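Lab 4 Handout: Comparing Two Finger Sets on Wrapped Bars and Film

Robot Manipulation, practical sessions. Read before coming to the lab. Bring the printed log sheet.

The object set for this lab is wrapped snack bars on a light wooden tabletop, with clear plastic bins as targets. The wrappers are glossy, crimped at the ends and only partly filled by the bar inside, so the contact surface moves before the contents do. Finger geometry has a large effect on the result.

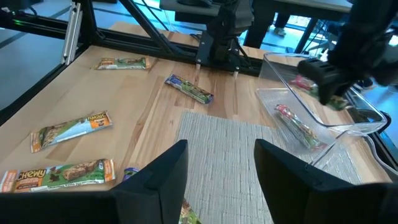

R. Kinnunen

1. Finger sets

Set A (Uker) has wide flat fingers with a beveled inner edge. Set B (Plonside) has narrow fingers with a replaceable tip. Both mount to the same gripper body. Do not change the closing speed between sets. The controller limit is 400 mm/s at the wrist and stays there for all trials.

Set A blocks more of the wrist view. With the fingers open, the usable region is the gap between them plus whatever lies beyond the tips. A bar directly behind a finger is not visible to the wrist camera and has to be found from the fixed camera or from another arm.

2. Procedure

Run 16 picks per finger set. One pick is: approach, close, lift, carry over the bin rim, release. A bar that catches the rim counts as a failed placement even if it drops in afterward. Log grasp and placement in separate columns.

Vary the bar angle between picks. Include bars lying across the closing direction as well as along it. For a bar on its back panel, write "B" in the face column. 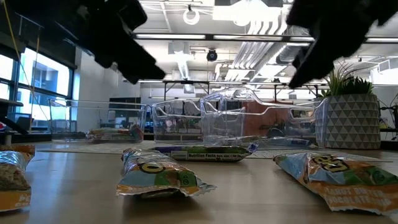
The fixed camera sees the near bars at a shallow angle, so heights above the table are poorly resolved from this side. Use it to confirm finger opening and gross position only. Fast moves blur the fingertips in the fixed view, and the same applies to any tip position measured during a move. Hold still for one full exposure before taking a reading.

Clear bins give unreliable depth. The wall returns whatever is behind it, or a highlight from the lights. Take the rim position from the calibration file, or touch off on it by hand and record the offset.

3. Film

Part 3 replaces the bars with crumpled clear plastic. Friction is low and the edge is hard to segment. Start with the fingers pointing down at a raised fold and close slowly. Record the fold height you aimed for and whether the fingers closed on one layer or several, if you can tell. 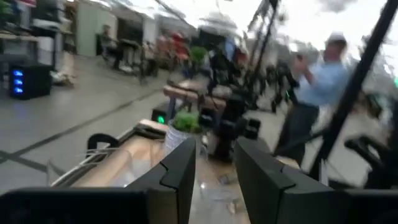 Notes by R. Kinnunen, Kumley Robotics Teaching Lab

4. Wrist camera settings

Lock exposure and white balance before the first trial. Bright ceiling areas will otherwise pull the exposure down when the wrist tilts up, and the film loses contrast. Use frames taken with the wrist level for segmentation.

5. To hand in

Log sheet, both finger sets. One table of grasp and placement rates. A half-page comparison stating which set you would keep for bars and which for film. Cite trial numbers. Known offset for Set B is 29 mm from flange reference to tip seat; Set A is on the drawing in the lab folder.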